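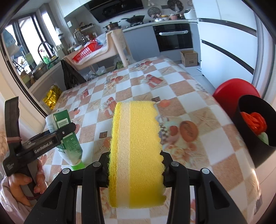
Home-kitchen session check: hand-held grippers, table sorting task
By Agnes Torvik, 2025-10-31
3 comments | 12 shares

Naveed Arain and I rewrote this after the April round at Utness, when we lost far too many recordings to small things. Please go through it slowly, even if you have done it a dozen times!

[ ] Finger screws snug on both jaws of each gripper
[ ] Pads clean, seated flat, no soap film
[ ] Caps tight on every bottle before it is lifted 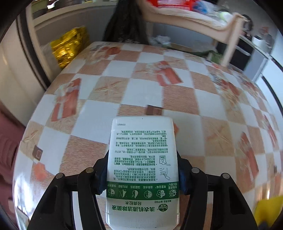 SECTION 2: LIQUIDS AND CLEANERS

[ ] Cleaner bottles closed before anyone turns them upside down
[ ] Product label read by the operator, in whatever language it comes
Comment: pads should meet the sides of the bottle squarely - a tilted grip counts as a fail in the Kakora scoring sheet, and I'd rather you stop and start over.

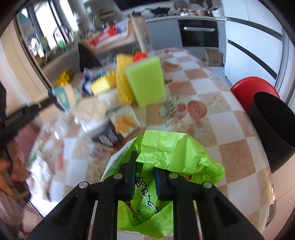

Our result so far, for those who joined late, is that policies trained on cluttered tables hold up better in a new kitchen than those trained on tidy ones, and soft packaging is where the gap is widest. So please don't straighten things up between takes, however much you'd like to (I know, I know). A wrinkled green bag pinched at its top edge, with sponges and scrubbers spread over the cloth behind it, is just the sort of grasp the Flinell set was short of.

[ ] Clutter left as it fell
[ ] Floor clear where the operator stands
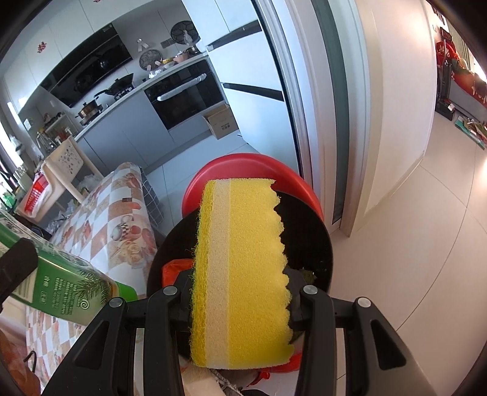
Item 4: sponge held upright between the fingers, red-rimmed container behind.

[ ] Grip closed enough to hold, foam not crushed
[ ] Torn foam bits picked up at the end

Comment (N. Arain): agreed on all of it, but add a rest break for the left hand.

Contact: Zaidi project desk | Back to top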